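In defence of the open box

Apr 30, 2021

Toy storage is sold to parents, and it shows. Go into any furniture shop and you will find units with drawers, boxes with lids that clip down at both ends, and baskets with little chalkboard labels. They look good on the shop floor. At home, a four-year-old has to put the toys back into them, and a four-year-old does not want to deal with a clip.

I have bought most of it over the years. We had a Traltport unit with 72 small compartments, which cost us 200 euros and took an evening to build. The plan was one car to a compartment. My son enjoyed it for a week, then began posting dry pasta into the bottom rows, and the cars went back to living under the sofa. My neighbour Pantelis Galanis took the unit for his screws and washers, and he is very pleased with it.

My view is that a toy box for a small child should have no lid, no divisions and no label. It should be low enough to see into and wide enough to drop things into without aiming. The child should be able to put a toy away with one hand, while thinking about something else. Anything more than that is work, and in our house the work falls to whoever is oldest and still awake.

The usual objection is that everything ends up in a heap. Michalis Panagiotou, who has three children and strong opinions, told me last November that he would sooner step on a car than spend a morning looking for one. I see his point. The answer, I think, is to have smaller boxes and fewer toys in each. A deep trunk hides what is at the bottom. A shallow box can be tipped out, picked over and filled again in a few minutes.

There is also the question of where the playing happens. We used to let it spread across the whole floor, and tidying up meant crawling round every room in the flat. Now there is a place for it and the box stays there too. It is a dull arrangement, and it has saved more arguments than any furniture we own.

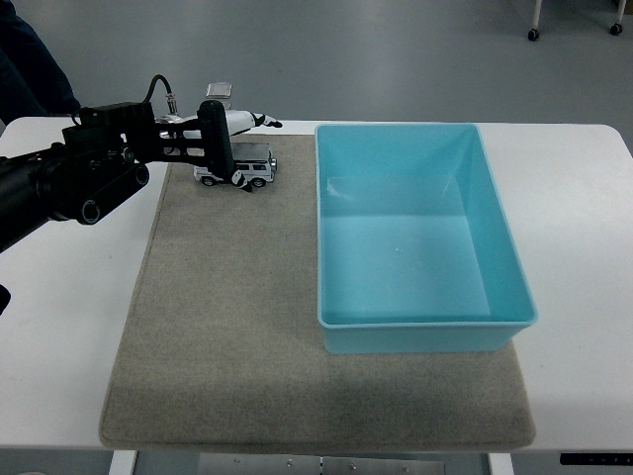 A good layout for cars needs very little space, and a table will do as well as a floor. I would start with something soft and plain, without printed roads, which tend to fix the game in one shape. A beige felt mat with rounded corners is enough, and it makes a clear edge to the game. Put a plastic bin on it, open at the top - turquoise is fine, the colour doesn't matter - and keep it on the same mat as the cars. A little white car with a silver-grey roof then has only the width of the mat to travel at bedtime. My son is 7 now and mostly puts his away without being asked, though the pasta still turns up now and then.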